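Wool socks shrinking in a shared laundry room
Forum: Home and Laundry

tallow22
Our building switched to Zoltovex machines in July and my wool socks have come out smaller ever since. I use the "delicate" cycle and Pavari liquid, same as before. Anyone else?

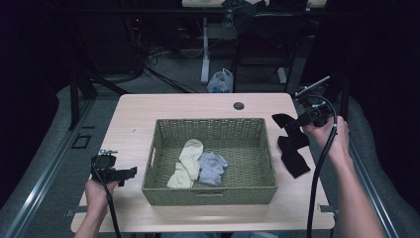 mudroom_88
Delicate on those machines still spins hard. I stopped using it for wool. What helped me most was sorting before I go downstairs. A shallow woven basket on the table is enough, with the pale socks in it and the black ones kept out for a separate load. Then I check each label for wool content. Anything over half wool gets washed by hand in the sink.

tallow22
By hand is a lot of work for a family of five. I'd rather fix the cycle. Mine dry flat on a towel, so it isn't the dryer.
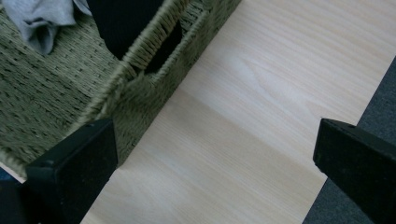 pegline
Disagree with mudroom on the spin. Spin doesn't felt wool much. Heat and rubbing do. Check the water temperature first. Ours was set to warm on every cycle until the landlord changed it.

mudroom_88
I had cold water and still lost two pairs.

pegline
Then the drum was probably too full or the cycle too long. Try a mesh bag and the shortest cycle.

tallow22
Will ask about the temperature. Is Cassim wool wash any better than Pavari?

pegline
I've used both and couldn't tell them apart. Use less than the cap says.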